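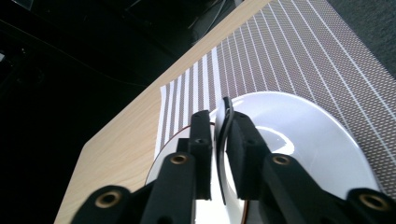 Quince paste fails for one of two reasons: too much water left in the pulp, or not enough pectin drawn out of the cores. I made four batches this fall with fruit from the tree at Stultwood, and the first one never set firm enough to slice. Part of the trouble was my set test. I had been dropping a spoonful on whatever was clean, and a dark dish hides the color change. A round white plate on a woven placemat is what I use now, as the paste reads true against white and the mat keeps the plate from sliding on a wooden table.

The method is plain. Scrub the fuzz off, quarter the fruit, and simmer it with the cores tied in cloth until a knife goes through. Drain for 5 hours. Weigh the pulp and add 87 percent of that weight in sugar. Barry Inskip uses equal weights, which I find too sweet and a little grainy by May.

Cook on low, stirring, until the paste turns brick red and a spoon leaves a clean track. Pour into a lined pan and dry in the oven at around 200 degrees with the door cracked. Turn it once. My last batch took four hours, and the corners were still tacky.

Posted December 5, 2020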